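## 采集间近况:抓杯子、收摊子,还有40条废掉的示范

大家好,又轮到我来写采集间这一栏啦。Kenna Gourlay 催了我两回稿,我一边导数据一边敲,写得散一点,各位多包涵。

先说进度。Fanedell 项目这一轮要的是桌面整理类的示范:把小东西夹起来、挪个位置、放进篮子,再换个摆法重来。听着像幼儿园作业对吧?可真坐下来遥控两条机械臂,头一个下午基本都在跟自己的手较劲。Leszek Górecki 上手最快(他说是小时候打街机打出来的),现在一个上午最多能录125条,我差得远,录到后面手腕发酸,动作也跟着发飘。

这阵子我看得最多的是腕部相机的画面。固定机位管大局,两只夹爪靠近的时候很容易把东西挡住,到底夹没夹正,还得看手腕上这一路。画面里大半是黑乎乎的夹爪,看久了会做梦梦见它,但模型要学的恰恰就是最后那一两厘米的对准。

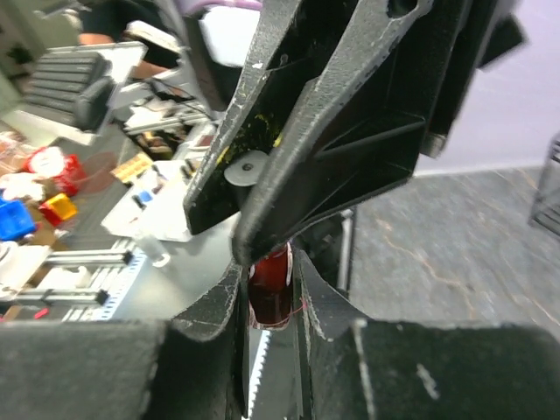
*腕部视角:夹爪里夹着一个深红色的圆柱形物件。旁边的工作台请大家高抬贵眼。*

说到光滑的东西,真是又爱又恨。反光一变,同一个物件在前后两条录像里能像两样东西。Marwa Kamel 的意见是别躲,灯光就让它变,早上录一批,傍晚再录一批,我一开始嫌麻烦,后来看了她做的对比,服气了,乖乖改排班。

再说那40条废掉的。原因特别朴素:我们几个人对“放好了”的理解不一样!我习惯松开夹爪就按结束,Petrică Olteanu 一定要把两条臂都退回起始位才停。单看哪一条都没毛病,混在一起,片段的结尾就乱了套。Petrică 翻到半夜,把对不上的都挑了出来,第二天早上在群里发了个长长的表格,我看完只回了一个“抱歉”。现在统一按他的来:松爪,后退,停稳,再按结束。新的说明已经放进共享文件夹,开录之前请务必看一遍,两分钟的事。

摆放物件也有了新规矩。以前大家图省事,杯子老往同一个角落放,Heather MacRitchie 把起始画面叠在一起一看,杯口几乎重成一个圈,笑死我了。这样录再多条也教不出什么新东西。所以现在每录完一条都得动手重摆,位置、朝向都换,篮子里的东西也要换。
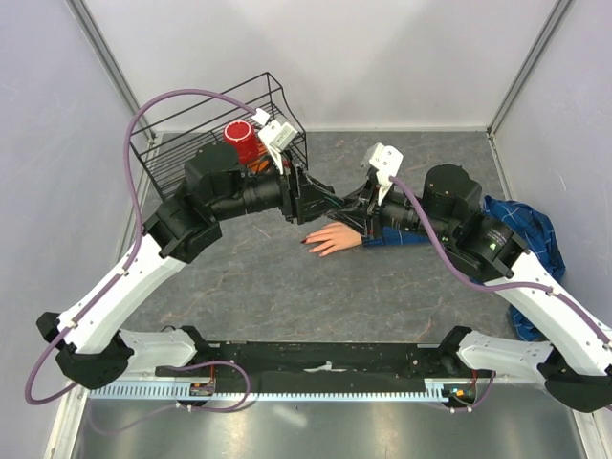

重摆的时候请记得先暂停录制,确认两条臂都停住了再伸手,收手之后看一眼台面再继续。袖子长的同事尽量挽一挽,线缆也顺手理一理,夹爪那头的线最爱打结。重摆过程万一录进去了也别慌,打上“人工介入”的标签就行,别直接删,Petrică 那边做切分的时候还用得上。

失败的片段同理,请留着!夹滑了、碰歪了、第二次才夹起来的,都照实标。我以前总忍不住把难看的删掉,留下来的一条比一条漂亮,结果训练出来的策略一失手就愣在原地,完全不晓得怎么补救。现在我们专门留一部分“先失手再补上”的示范,Marwa 说8月那次评测就要看这一项,我有点紧张。

最后是招人时间。下午三点以后那一班还缺2个人,不需要操作经验,坐得住就行,第一天由 Leszek 带着练。想来的直接找 Kenna 报名。另外,谁家里有大小合适、不怕摔的杯子罐子,也欢迎带过来,底下写上名字,录完还你。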